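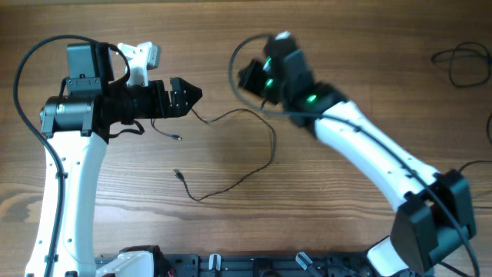 CULTIVO DO GRÃO-DE-BICO EM SEQUEIRO
Maneio do solo, densidade e colheita numa leguminosa de baixo custo

O grão-de-bico ocupa um lugar estável nas rotações de sequeiro com trigo ou cevada. A raiz aprumada explora camadas que os cereais aproveitam mal e a cultura dispensa, em regra, a adubação azotada de cobertura. A produção depende sobretudo de três decisões: data de sementeira, escolha da variedade e controlo da ascoquitose.

Domingo, 25 de novembro de 2018
Texto de Serena Caruso

Solo e preparação

A cultura prefere solos francos a franco-argilosos, bem drenados, com pH entre o neutro e o ligeiramente alcalino. O encharcamento, mesmo breve, compromete a nodulação e favorece as podridões radiculares. Em terrenos com calo de lavoura recomenda-se uma passagem de escarificador no fim do verão, com o solo seco. A mobilização superficial faz-se depois das primeiras chuvas, de modo a destruir as infestantes emergidas.

Nas parcelas onde nunca se cultivou grão-de-bico, a semente deve ser inoculada com o rizóbio específico. Os inoculantes de outras leguminosas não servem. A mistura faz-se à sombra e a semente vai para a terra no próprio dia. 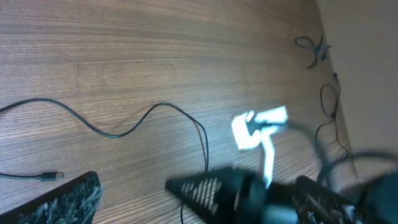 A profundidade de sementeira situa-se normalmente nos 5 cm. Em solos ligeiros, com a camada superficial seca, pode descer-se um pouco mais sem prejuízo da emergência, dado o calibre da semente. As linhas largas facilitam a sacha mecânica e o arejamento do coberto; as linhas estreitas fecham mais cedo e limitam as infestantes, com maior risco de doença.

Outono ou primavera

A sementeira de primavera era a prática tradicional e evita boa parte da pressão da ascoquitose, mas expõe a floração ao calor e à falta de água. A sementeira de outono prolonga o ciclo e eleva a produção potencial, desde que a variedade tolere a doença e o frio.

Na herdade Clakurley, a agrónoma Melaniia Moroz acompanhou 2 variedades, Brenel e Etim, em 19 talhões semeados no outono. A média do ensaio foi de 1123 kg/ha. A Brenel manteve o porte ereto até à maturação; a Etim acamou nos talhões mais férteis, com perdas na barra de corte.

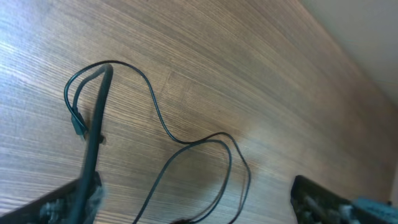 Superfície de madeira, com cabo enrolado.

«A diferença entre talhões deveu-se mais à drenagem do que à variedade», refere Moroz. «Nas zonas baixas perdemos plantas em janeiro e o coberto já não recuperou.»

Ascoquitose e infestantes

O fungo conserva-se na semente e nos restos da cultura. A semente certificada e tratada é a primeira medida, seguida de um intervalo de vários anos antes de regressar à mesma parcela. A vigilância deve ser reforçada após períodos de chuva com temperaturas amenas. As lesões circulares nas folhas e nas vagens, com pontos escuros concêntricos, justificam tratamento imediato com produto autorizado.

O grão-de-bico compete mal nas primeiras semanas. As opções de herbicida para dicotiledóneas em pós-emergência são escassas, pelo que o controlo assenta na pré-emergência e na falsa sementeira.

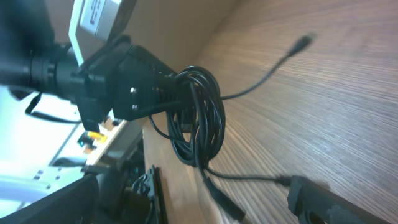
Câmara preta com objetiva cilíndrica e cabos pretos.

Colheita

A colheita decorre em julho na maior parte das parcelas de outono. O corte inicia-se quando as vagens estão amarelas e o grão solto no interior. O atraso aumenta a deiscência e o grão partido. Convém baixar a velocidade do cilindro, abrir o côncavo e trabalhar nas horas menos quentes. A cooperativa Stalia, que recebe o grão da Clakurley, desvaloriza os lotes com terra ou com grão manchado, e paga à parte os calibres maiores destinados à conserva.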